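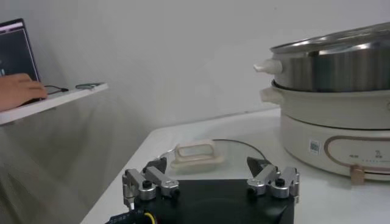

FOR RELEASE 6th May

Stillasura teaches robot arms to handle glass lids using 50 demonstrations per task

BORNTHORPE — The Stillasura project at the Pelter Institute is releasing the first results of a training method that lets a robot arm learn a kitchen job from a small number of human demonstrations. With 50 demonstrations of each task, an arm trained this way placed a glass lid on an electric hot pot in 40 out of 50 test runs. The same arm, trained the usual way on the same demonstrations, managed it far less often, and we are thrilled with the difference!

Lids are a wonderful test for a robot. A clear glass lid is hard for a camera to pick out, especially on a white table, where the tabletop shows right through it. What the camera can find more easily is the rim and the handle. The handle is also the only sensible place to take hold, and a two-finger gripper has to come down over it squarely or the lid tips. Then comes the pot, with a polished steel wall that reflects whatever is in the room.

The Stillasura method, called Delić after the workshop building where it was first tried, works from the view of a small camera mounted at the robot's wrist. During training, the software learns to predict two things together: the next short stretch of arm motion, and where the part to be grasped will appear in the wrist camera's view once that motion is done. If the prediction and the view drift apart, the arm slows down, opens its fingers and lines up again before going further. Most of the improvement over the usual training comes from this second try. In the successful lid runs, the arm often corrected itself at least once on the way down.

"We had expected the rim to matter most, and it was the handle that did the work," the project team said. "Once the model had a steady idea of where the handle would be in the next moment, everything after that got calmer. Watching it back off, shift a little to one side and come down again was a great day for all of us."

How the tests were run

The full training set holds 800 demonstrations across a range of tabletop kitchen tasks, recorded since January in the project's lab in Bornthorpe. In each one, a member of the team guides the arm through the task by hand controller while the wrist camera and the joint positions are recorded together. A demonstration that goes wrong partway is kept if the person guiding the arm recovers and finishes the job. Those recoveries proved very useful, and the team now asks for them on purpose.

For each test run of the lid task, the lid began flat on the table in a new position and the pot was moved as well. A run counted as a success only if the lid ended up seated on the pot with the fingers fully clear of the handle. Runs in which the lid sat at a tilt were scored as failures, even when it looked as though a light tap would have settled it. The arm was given a limit of 2 minutes per run.

All of this was done under ordinary room lighting on a plain white table, with people going about their work nearby. The team chose not to put markers on the lid or the pot, and no second camera was used in the tests.

What still goes wrong

Most of the failed runs came at the last step. When the gripper is directly over the pot, the lid covers much of what the wrist camera could use to judge the final placement, and the arm has to rely on what it saw a moment earlier. Handles that are very low or very smooth also gave trouble. The results so far cover cold, empty cookware only, and the team makes no claim about steam, hot surfaces or liquids. Steam on glass is next on the list, and the first trial recordings are being planned now.

The team is also looking at whether the method carries over to other clear objects, such as storage jars and measuring cups, without a fresh set of demonstrations for each. Early tries with a jar have been encouraging — good enough that the jar has been added to the regular test table.

What is being released

The Pelter Institute will share the training code, the lid task recordings and the scoring sheet for all 50 test runs, including the failures. The remaining recordings will follow after they have been checked and labeled. Research groups with a two-finger gripper and a wrist camera of their own are warmly invited to repeat the lid test and send in their scores, high or low.

About Stillasura

Stillasura is a research project of the Pelter Institute in Bornthorpe. It studies how robot arms can learn everyday handling tasks from small sets of human demonstrations.

Press contact: Stillasura project office, Pelter Institute, Bornthorpe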